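Burent Workshop Publishes Build Files for Bench-Top Clip Sorting Arm

Two-finger gripper and wrist camera assembled by members of a shared workshop; parts list, drawings and logs released in June

BURENT – Members of the Burent shared workshop have released the full build files for Bratutik, a small robot arm that picks up loose office hardware and places it in a tray. The release covers mechanical drawings, wiring diagrams, control software and the log of 1,932 recorded pick attempts made during development. The current test part is the ordinary binder clip, in mixed colors, on a polished marble surface.

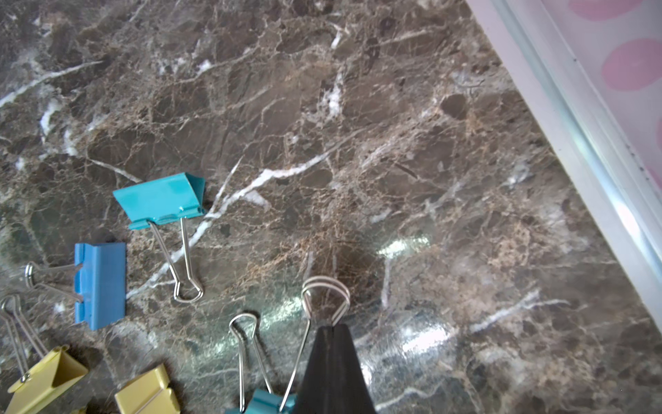
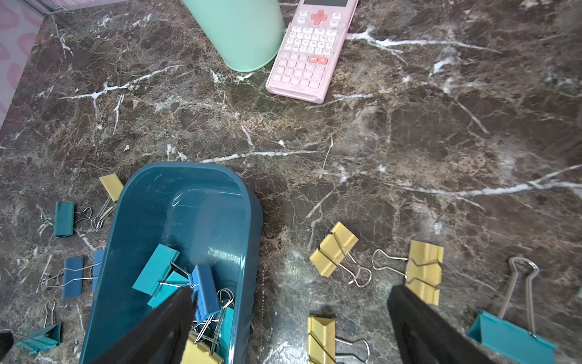 Binder clips on veined brown marble, from the Bratutik test work. The second view includes the teal tray and both gripper fingers.

Why binder clips

The binder clip was chosen by Petro Kravets, who leads the mechanical side of the build. It has a rigid body, two wire handles that swing freely, and no single resting position. A clip can lie flat, stand on its jaw or rest on its side with the handles in the air. Each case calls for a different approach angle, and the handles of neighboring clips tend to hook together.

"A cube tells you very little about a gripper," said Kravets. "With a clip, the fingers can close on the body, on one wire or on both wires, and the result is different each time. We wanted a part that would show us our mistakes early."

The surface adds a second difficulty. Glossy stone reflects overhead light, and thin silver wire has low contrast against pale veins. Early versions of the detection software marked stone veins as handles. The released version looks for the colored body first and searches for wire only in the area next to it.

Mechanical design

The gripper uses two parallel fingers with flat tips, finished in matte black to limit stray reflections. The fingers are driven by a single servo through a rack and pinion. Maximum opening is 28 millimeters at the tip. Builders who need a wider opening can lengthen the rack, but the drawings have not been checked for that case.

The camera sits at the wrist and moves with the gripper. A fixed overhead camera was tried and dropped, as the arm blocked its view during the last part of each reach. With the wrist mount, calibration has to be repeated whenever the bracket is removed. The bracket was redesigned twice by Henrik Strobel and now locates on 2 dowel pins, with 4 screws holding it down. The screws should be tightened in a cross pattern before calibration is run.

All structural parts can be made on a desktop printer and a drill press. The base plate is the exception and was cut on the workshop's router. A paper template is included for builders who prefer to cut it by hand.

Software and logs

The control program runs on a standard laptop and is started from the command line. There is no graphical interface. A planner module, named Isex by its author Lizelle Chauke, ranks the visible clips and selects the one with the most open space next to it. Clips already in the tray are masked out once the tray outline has been found.

Each log entry contains the wrist camera view, the joint positions, the finger opening and a result code. Failed attempts are included. Chauke said the failures were kept on purpose.

"Most of what I changed in the planner came from reading failed entries," she said. "The usual fault is a handle under a tray wall or under another clip. The gripper closes correctly and then drags the neighbor along."

Known limits

Bratutik does not sort by color in this release, although the color label is written to the log. Dark clips are detected less reliably than bright ones. The arm has no force sensing, and the finger height above the surface must be set by hand before each session. Glare from a lamp placed behind the arm remains a problem – diffuse light from the side gives better results.

Availability

The files are free to download and modify for noncommercial use. Printed copies of the drawings can be collected at the Burent front desk during opening hours. A kit of servo, rack and wiring is being prepared by Kalogeropoulos, a parts supplier that shares the building; no price has been set.

Questions about the build should be sent to Pieter Verhoeven at the workshop office. Corrections to the drawings go to Ludger Teuber, who maintains the revision list. Please quote the sheet number and revision letter.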